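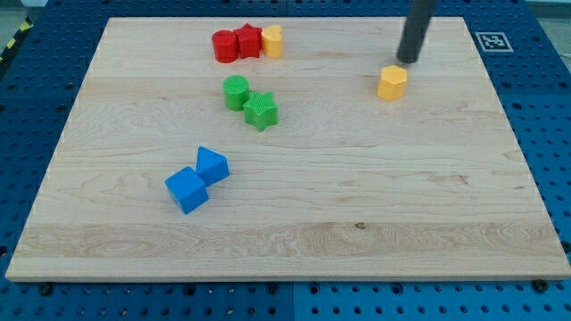
The arm over the maple board, yellow hexagon nearest the tip.

Bench Robot Budgeting FAQ
Dillberg Automation Lending, Drestville

What does the bench package cost?
Renting the arm is $332 a month with a three-month minimum. The blocks are included. People always ask about the blocks.

Can I bring my own table?
Yes, if it doesn't wobble. Measure it first, then lean on it the way you would after lunch. If it moves, budget for ours, which adds $49 a month.

Is the board extra?
A replacement maple board is $300. We know. Plywood is cheaper, and the Salinas branch will sell you some, but plan on replacing it more often.

What do first-time buyers forget to budget for?
Shipping, spare end pieces and somebody's time. The arm is the easy line to get approved - the person who sets blocks back out all afternoon tends to show up nowhere in the spreadsheet.

Should we buy or rent?
If you can't name the task yet, rent. If you can name it but three departments name it differently, also rent.

Do we need the Hestel service plan?
It's $318 a year and covers one visit and phone support. Skip it if you have a technician on staff who likes being interrupted.

How early should we order?
For a January start, get the purchase order in by October. Your purchasing office will need the rest of the fall to find it.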